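Tlapale: a word list of fabric and laundry terms

Spanish and English terms for cloth, stains and mending, gathered by Dulce Serrano and Higinio Arriaga, with a good deal of patient help from Soledad Varela.
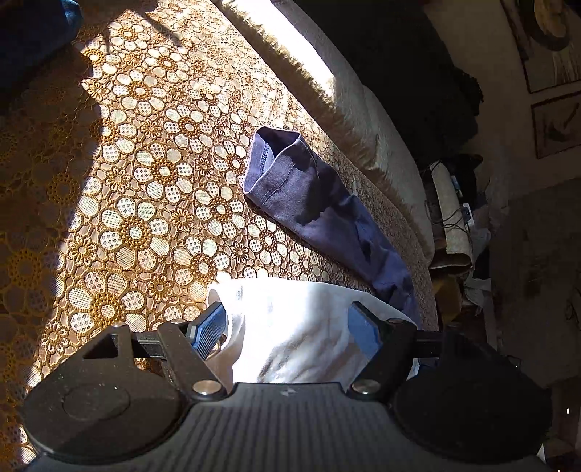 What's in it

The list has 600 entries – 54 of them are regional words for rags and dishcloths, which got a little out of hand (we loved every one!). Each line gives the term, its meaning and where we heard it.

Known gaps

Lace and embroidery are thin. Citlali Chávez is adding more in November, so please send her your grandmother's words.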